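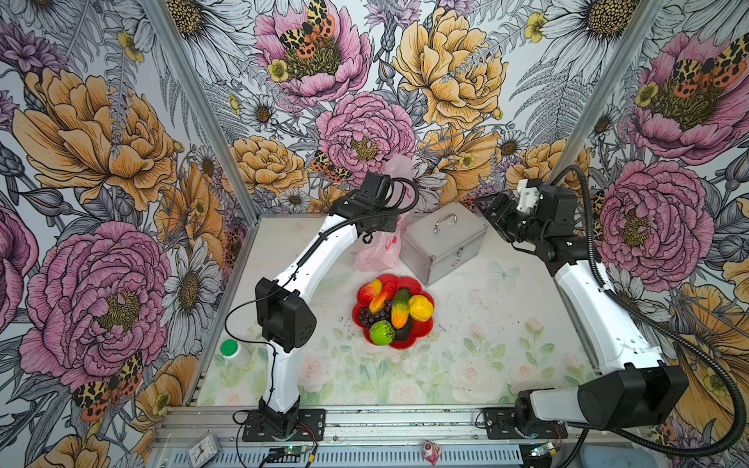 Filed under: Young Makers > How Things Work > Robots

How does a robot pick up a grape?

Hello! I'm Orathai and I test robot hands at a little workshop called Zemonbridge. I get asked what I do all day, and when I say "I watch robots pick up fruit" people think I'm joking. I'm not!

First, a useful word. The hand on the end of a robot arm is called a gripper. Yours has four fingers and a thumb, plus skin that can feel hot, cold, wet, sticky and ticklish. Most grippers have far less than that. Some have fingers that open and close like a pair of tongs, some use suckers, and a few are soft and squashy like a balloon. My job is to find out which fingers are good at which things.

Try this at home. Pick up a lemon using just one finger and your thumb. Easy? Now put on a pair of thick oven gloves and have another go. You can still do it, but you can't feel very much, so you squeeze harder and you look harder too. That's a bit like being a gripper.

At the moment I'm comparing two sets of fingertips. One is called Wimico and it's firm, with little ridges a bit like the sole of a trainer. The other is called Andex and it's softer, so it bends around whatever it touches. Each set gets 44 tries at every fruit, and I write down whether it was a good grab, a wobbly grab or a drop. So far I've filled in 616 tries in my notebook (my handwriting gets worse as the day goes on). 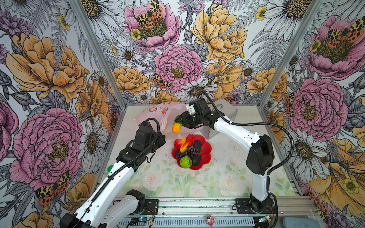
Fruit is brilliant for testing because the shapes are all so different. A round one can roll away if you nudge it, a long one can tip up if you grab it too near the end, and a bunch of grapes is lumpy all over, so where do you even start? We use pretend fruit, which doesn't go mushy after its hundredth squeeze. The orange-and-yellow one between the right gripper's fingers is shaped a bit like a small mango, and I like it for testing because the fingers have to meet it on both sides at once. If one finger gets there first it just pushes the fruit along the plate - very annoying when you've nearly finished a page!

Then there's the controller. That's the computer that tells the arm where to go and how hard to pinch. Ours is nicknamed Wiriya. Tell it to pinch too gently and the fruit slips out. Tell it to pinch too hard and a real strawberry would be jam. I change the pinch by a tiny amount, run the test again, and change it again. It's slow work but I love it.

Which fingertips are winning? The soft ones are ahead on grapes and the firm ones are ahead on lemons, and I've still got the limes to do.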